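December, evening, tea gone cold already

I have decided that this is the month I deal with the bags. I don't mean the big bags, the suitcases and the backpack with the broken strap, I mean all the little ones. The zip-up pouches and makeup bags and pencil cases and those soft things that come free with a magazine and then live with you until you die. I've been saying I'd do it ever since I moved to Lodutgate, and tonight I'm writing it down so that I have to stick to it.

It started because I couldn't find my passport. It was in a pouch. Of course it was in a pouch! It was in the gray one with the stuck zipper, which was inside the striped one, which was inside the tote bag from the Wuklow book fair that hangs on the back of the bedroom door. Forty minutes of my life. I had the whole contents of the hall closet out on the rug and I found three dead lip balms, a bus pass, somebody's earring (Stamatia's? I'll ask) and a hotel sewing kit, but the passport was the very last thing, and by then I was so cross that I sat down on the floor and ate the emergency chocolate out of the first-aid pouch. Which is another pouch.

So I called Magdalini, who is the only tidy person I'm related to, and she said get baskets. She said it the way other people say get a lawyer. Open ones with holes, so the air gets in and you can see what's there, and nothing with a lid, because the minute I have a lid I'll put something on top of it and never open it again. She knows me too well. One basket for pouches I use and one for what's left, she said, and the second one should end the day with nothing in it. I wrote that on the back of the gas bill.

We talked for over an hour in the end, mostly about her knee and whether Panagiotis is going to sell the van. He isn't. He says he is every December and then he goes and buys it new floor mats.

Anyway, baskets. I stopped at Benedetti on the way home from work, thinking I'd be in and out, and there is a whole wall of them now. Wicker, felt, wire, plastic with little feet. I stood there so long that a man asked me if I worked there. In the end I got plain white plastic, a smaller one and a bigger one with handles, and the two together came to 17 dollars, and I was pleased with myself all the way to the car. Then I had to go back in for the cat litter I'd come for in the first place.

The baskets came in with me to the Hilau evening, which I haven't written about yet, so I'd better. Hilau is the sorting group that Atieno goes to and has been nagging me about since the summer. You bring a load of whatever you can't face at home and you do it at a table with other people around, and it's so much easier than doing it alone, I can't even explain it. Kwaku brought screws. A whole cookie tin of them, and he was perfectly happy the entire evening, just making little heaps. I brought the pouches in a trash bag, which felt about right.

I made one mistake early on, which was emptying them all at once. I thought it would be quicker. It was NOT quicker. Receipts, cough drops, hair ties, a key to I don't know what, and coins from three different trips all sliding toward each other. Atieno came over and made me scoop everything back into the trash bag and start again, one pouch at a time, open it, empty it, decide, next. She's bossy when she's right. After that it went along nicely and I even got chatty with the woman doing her mother's recipe cards, who let me read the one for walnut cake. I've copied it out — 200 grams of walnuts and 200 of sugar, and I forgot to write down the flour, so that's no use to me at all until I see her again.

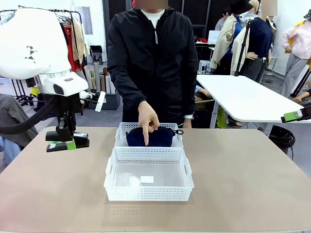

The navy one, getting the finger. Front basket still has nothing in it but its label.

The navy pouch is the one I argued about most. It takes up nearly the whole of the smaller basket, just slumped there like a cat on a cushion, with its little black zipper loop poking out over the rim, and my first thought was that anything that greedy has to go. It's too big for a purse and it doesn't stand up by itself. But I've taken it on every trip since my twenties! It's been a wash bag, a wet swimsuit bag, a pillow on the overnight ferry when I stuffed a sweater in it. I was told to be ruthless and I said I was being ruthless, I just happened to be keeping this one. So it stays, and it's going to be the travel one officially, with the passport in it, and the adapter, and the spare pair of reading glasses. One bag, one place. Magdalini will want that in writing.

I do like the holes in the baskets, she was right about that. You can tell from the side if there's something lurking at the bottom. I haven't gotten the label out of the big one. It's lying there flat on the bottom, very neat, and I'll get to it.

Final score, since I promised myself I'd write it down: 14 pouches kept. I know. I KNOW. It sounds like a lot, but there were many more than that in the trash bag and I'm not going to say how many, not even in here. The ones that left are spread all over town by now. Atieno took the quilted one for her crochet hooks, and Kwaku wanted anything with a good zipper for his screws, and he was so particular about it, zipping and unzipping each one next to his ear like he was cracking a safe. The makeup bags with the powder ground into the seams went straight in the garbage and I don't feel bad about a single one.

The gray one with the stuck zipper I can't decide about. I rubbed a candle stub along the teeth when I got in, which is what my aunt used to do, and it moves about an inch further than it did. Tomorrow I'll try soap. If soap doesn't do it, out it goes.

Things I found that need to go somewhere, before I forget:
The key. Tried it in the shed, the bike lock and the back door. Not any of those.
Stamatia's earring (she says it isn't hers but that it's nice and can she have it).
Photo booth strip from Panagiotis's birthday, the year of the mustache. Going on the fridge.
A folded note that says "ask about the blue" in my own handwriting. No idea.
Foreign coins, in the jar with the others.

I put the big basket on the hall shelf when I got home, and I've been walking past it all evening to have a look. I must not let the mail get in there. I can feel it wanting to be where the mail goes. I've put the gas bill on the kitchen counter on purpose, under the fruit bowl, and the flyers straight in recycling before I even had my coat off, and if I can keep that up until the new year I'm going to treat myself to the felt one from Benedetti for the scarves.

Supper was toast. I meant to do the lentils but it was nearly nine and the cat was sitting in the trash bag, which was empty by then, and she wouldn't get out, so I ate standing up in the hall to keep her company. She has a perfectly good bed. I'm leaving the bag where it is tonight.

Call Magdalini tomorrow before work. Buy flour, and ask Atieno for the recipe-card woman's number. Soap on the gray zipper.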